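Hastorness Play Library: progress report to the Mockus Fund
Prepared by Jurgita Siliņa

Dear friends at the fund, I promised you a proper account of the tidy-up corner and how your money has been spent, and I am sorry it has grown longer than the one page you asked for. We have a lot to tell you!
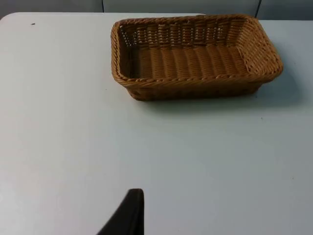 Page last changed: 2022-02-28

The largest part of the grant went on baskets. When we started in September, the toys were still going home in old grocery bags, and half of them came back in somebody else's bag. We now have 73 baskets in use out of the 100 we planned for, all of them open-topped and low enough for a small child to reach into without tipping the thing over. The rest are on order from Hemurach, who have been patient with us over two changes of mind about size.

We did think hard about lids. In the end we left them off, partly for the cost and partly for the pleasure of seeing children peer in to find out what they've got (some of them check three or four times before they go home).

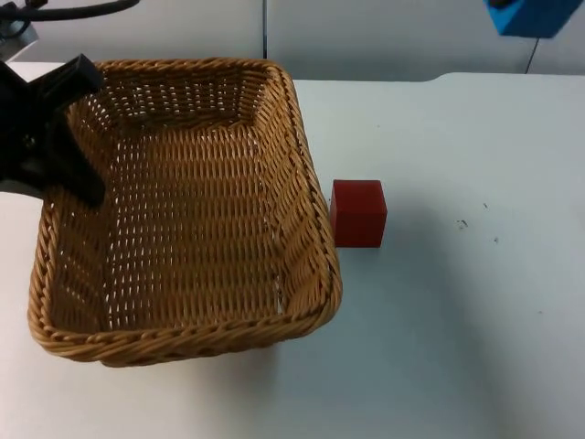 Cleaning was the worry we heard most from parents, and I can report that it has settled into a decent routine. Every basket gets brushed out and wiped when it comes back, before anything new goes in. A woven floor and rows of small gaps in the sides mean that crumbs and sand have plenty of places to hide, so we bought soft brushes out of the sundries line - $159 for those, the cloths and the drying rack together. The twisted rim takes the longest, and we have asked families not to scrub it with anything stiff.

The blocks have been the quiet success of the winter. We have 207 loans of block sets on the books so far, well ahead of anything else in the library, and the plain cubes go out more than the fancy shapes.

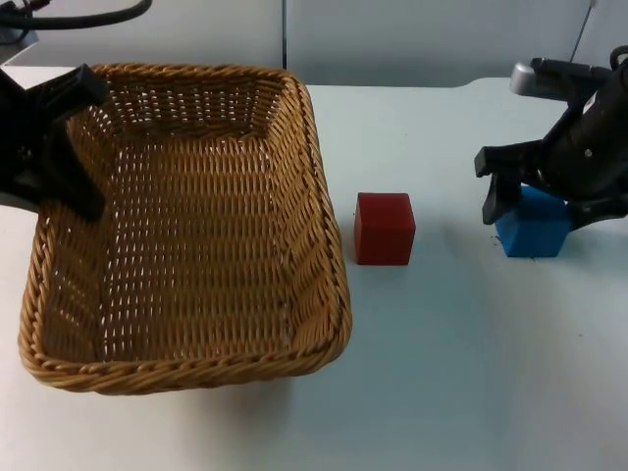
Kianoush Hassanpour would like it noted that the sets ought to be sorted by color before they go back on the shelf, and that putting everything in together makes the checking-in far too slow. I have some sympathy with this, though the children plainly prefer a jumble, and we'll try it both ways through the spring before deciding.

We are also still talking with Sokon about a second pick-up point, which would save the families across the river a long bus ride. They have offered us shelf space and we are working out the opening hours.
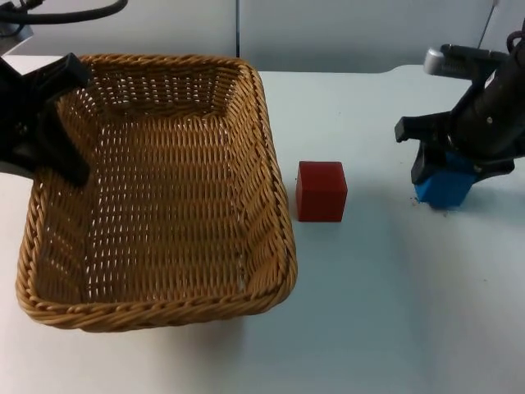 Wicker basket with red and blue blocks.

What remains of the grant is set aside for the last of the baskets and a set of cloth labels. I'll send the receipts separately, and you are very welcome to drop in for tea any time we are open.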